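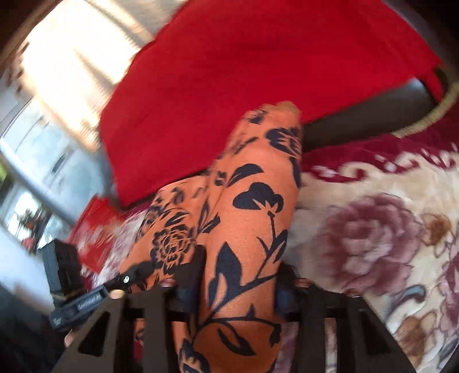

Compte rendu rédigé par Forough Babaei - réunion équipement, juillet

Accueil | L'atelier | Comptes rendus | Matériel | Contact

La séance s'ouvre à 18 h, salle du haut. Ordre du jour : achat de pinces à main pour la collecte à domicile, budget du second semestre, calendrier.

1. Retour sur les essais

Très belle surprise du côté des pinces tenues à la main ! Les essais se font dans de vrais salons, avec canapé à galon doré, coussin rouge, plaid à fleurs, et c'est exactement le genre d'intérieur que l'équipe de Clivport nous demandait depuis l'hiver. Les textiles à motifs intéressent beaucoup tout le monde (les roses, les rinceaux, les bordures chargées). Une remarque tout de même sur la lumière : quand une fenêtre est dans le champ, le haut part vite dans le blanc. On demandera à Lenus si l'exposition peut être verrouillée avant chaque prise.

Deuxième remarque, plus terre à terre : les étiquettes collées sur les boîtiers sont trop petites, on n'arrive pas à les lire sur les prises de vue. Accord pour passer à un format plus grand dès la prochaine livraison.

2. Devis

Deux offres reçues pour un lot de trois pinces, toutes deux lues en séance.
- Lenus : 2 366 euros, patins de rechange compris, livraison à Clivport.
- Vullov : 1 025 euros, sans patins ni support de caméra. Il faudrait ajouter 700 euros de supports, soit 1 725 euros, et les patins resteraient à notre charge.

La discussion a été longue et franchement passionnante. L'offre Vullov laisse de la marge pour le bras fixe dont on parle depuis longtemps ; celle de Lenus nous évite de courir après les pièces. Soltani, consulté pour la maintenance, accepte de prendre en charge les deux modèles au même tarif.

Décision : on retient Lenus, à l'unanimité moins une abstention. Forough Babaei passe la commande.

3. Bras fixe

Reporté. Le point dépend de la place disponible à l'atelier - à mesurer - et de l'alimentation électrique du mur du fond. Envie générale d'avancer vite !

4. Calendrier

Prise en main des nouvelles pinces un samedi matin, dès réception. Chacun vient avec un ou deux textiles de chez soi, si possible à gros motifs.

Séance levée à 19 h 40.

Documents récents
- Grille de suivi des patins et de la visserie
- Compte rendu de juin : stockage et disques
- Contrat de maintenance Soltani, version relue
- Plan de l'atelier de Clivport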